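Bemura Festival Earplugs

If you love standing near the front at a dance festival but hate the ringing you take home with you, have a look at the Bemura. It's a reusable earplug made for loud music, and it's the one we keep coming back to in the Haltport shop (four of us wear them ourselves, so we do go on about them a bit).

Foam plugs turn everything to mud. The Bemura has a small filter in the stem that brings the whole sound down more evenly, so the hi-hats stay crisp and you can still hear your mate asking where the water point is. Bass comes through your chest anyway — you won't miss out on the drop! 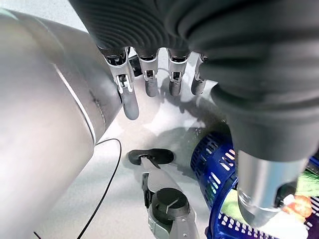 Each set comes with two pairs of tips, small and medium, and it's worth trying both before the day. Lots of people need a different size in each ear. Wet the tip slightly, pull the top of your ear up and back, and twist the plug in until the outside world goes softer. Uyên Huỳnh wore hers for more than nine hours at the Jandbridge all-dayer in February and forgot to take them out on the night bus, which tells you how comfy they are.

The carry case clips to a belt loop or bag strap and has a screw lid, so it stays shut in a crowd. There's a neck cord too, handy if you like popping the plugs out between sets. The cord comes off if you don't want it.

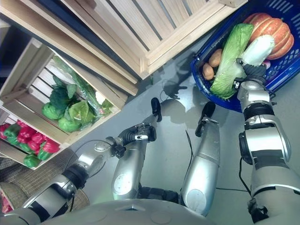 Crates of produce and a blue basket of vegetables on a grey floor.

Cleaning is easy. Pull the tips off, wash them in warm soapy water and let them dry overnight. Keep the filters dry and just wipe the stems with a soft cloth. Spare tips are sold separately in both sizes.

Colours: clear, smoke, orange
In the box: one pair of plugs, two pairs of tips, neck cord, carry case
Goes with: Chu belt pouch

Not sure about sizing? Drop Trí Sầm a line through the shop contact form and he'll talk you through it.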